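Housekeeping and Laundry Forum > Staff room > New machines and equipment
Thread: Gripper robot for the guest lounges, what changed for our team

shufen_l
Posts: 219

Hello everybody. I work as a floor supervisor in a serviced apartment house in Birkstead. English is my third language, so please excuse my long sentences.

Since November we have a robot with an arm on our floors. The company which sells it is called Plakomow and our people call the machine Korach, after the name on the contract. It does not clean bathrooms and it does not make beds. Its job is to pick up cloths, towels and other soft things which are left on the seats, and to put them in the linen cart. After this a person comes and does the real cleaning.

I want to write what changed for us, because before we got it I searched in this forum and found only advertising.

1. The order of the work

Before, one person did one apartment from the door to the window. Now the robot goes first and we follow. This sounds small, but it means you cannot choose any more where you start. Xinyi Xia, who is on my floor for 11 years, always began with the apartments facing the street, while the other side was still sleeping. Now the tablet tells her the order. She was quite angry in the first weeks and I understood her.

Seats are the first thing on its list in every living room. A red and pink cloth on a gray sofa is the kind of pick-up it gets all day.

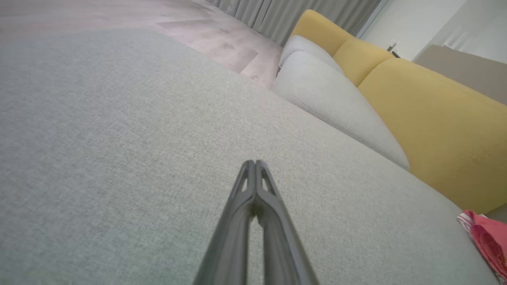

2. The hands and the back

I must be fair. Low sofas are bad for the back, and with 22 apartments on a floor you bend down many times. Two of my colleagues told me that they feel less tired on Sunday, our heaviest day. I feel it also.

3. The waiting

When the arm cannot decide, it stops and sends a message to the tablet. Then someone must walk there and press yes or no. Nobody planned time for this walking. In the first month I did it myself, and my own paperwork moved to the evening.

If you have the same kind of machine, please write how you divide the work.

rongrong_x
Posts: 22

Thank you for the report. We had a trial with a similar arm in a hotel and I did not like it. The manager said that no one will lose work. This was true, but when two people left by themselves, they were not replaced. Did they say something to you about the hours?

shufen_l

Yes, this happened here too, with one position. They told us the hours stay the same per person, and until now it is so. For next year I have nothing on paper.

korridor_3000

I think you are both too hard on the thing. I did this work for a long time and my shoulder is finished. If a machine takes only the bending, I would be happy to have it, even if it is slow. A tablet which tells me the order of the rooms is not a tragedy. Before the tablet it was the supervisor who told me!

rongrong_x

With a supervisor you can talk. You can say, this family has a small baby, let me go there at 11. Try to say this to a tablet.

baoshan.xiao

I am from the technical side in another house, so maybe I can help a little. The order of the rooms is usually a setting. In our system the supervisor can lock a block of rooms for the morning, and the robot takes the others first. Ask your contact at Plakomow if you have the same menu. It can be that somebody left the default in there and never looked again.

About the waiting: we gave the tablet to a different person each shift and took two rooms away from this person. It was a long discussion with the management. Without the two rooms taken away it does not work, people only get angry with each other.

shufen_l

Thank you Baoshan, this is very useful. I looked, and there is a menu for locked rooms, but my account has no right to open it. I wrote to Jingyi Lu in our office this afternoon.

korridor_3000

What about things that belong to the guests? A scarf on the sofa is also a soft thing. Who is responsible if it goes in the linen?

shufen_l

Good question – we had this discussion on the second day. Our rule now is that in occupied apartments the robot may only report what is on the seats and a person picks it up. Only after check-out it may pick up alone. Even then we look through the cart before it goes down to the laundry. So this is also new work, which was in no calculation.

rongrong_x

So less bending and more checking. I am still not convinced, but I would like to read how it goes with the locked rooms.

shufen_l

Small update. Jingyi opened the menu for me. Xinyi has her street side first again, starting tomorrow. The two rooms less for the person with the tablet are not approved yet, they want to see the numbers from the other floor first. I will write again when I have an answer.

baoshan.xiao

Write down every walk to the robot with the time, also the short ones. We did it on paper for two weeks, and the management took it more seriously than everything we said before.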